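Ticket 740 - Yellow-lid bin, second floor corridor: "lid won't stay shut"
Status: Open
Raised by: Tala Sayegh
Assigned to: Issa Akl

Tuesday, 9.10, Tala Sayegh
Lid keeps popping up again. Please order a new hinge from Zakulell.

9.45, Issa Akl
We fitted a hinge to this bin in January and the complaint then was word for word the same. I'm not convinced it was the hinge that time either. Before I spend another 50 quid, can someone look at what's in it?

11.20, Tala Sayegh
It gets emptied every evening. Picture attached. 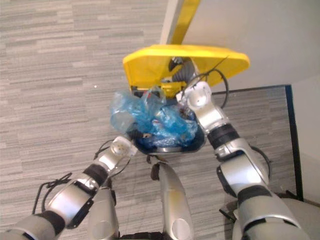

Bin with lid open, blue bags up over the left side of the rim.

11.32, Issa Akl
Emptied every evening, is it? It's packed with blue bags and they're bulging over the edge. I can't see how any lid would sit flat on that, new hinge or old. There's also a bit of clear plastic at the left which would be under the lid when it comes down.

Try this first:
Take all the bags out.
Wipe the rim.
Close the lid by hand and leave it for an hour.

14.05, Raghda Chamoun
The Runard guide says the hinge can weaken with age. Just saying.

14.11, Issa Akl
It says that about every part they sell. Hinge on hold until I hear how it shuts empty.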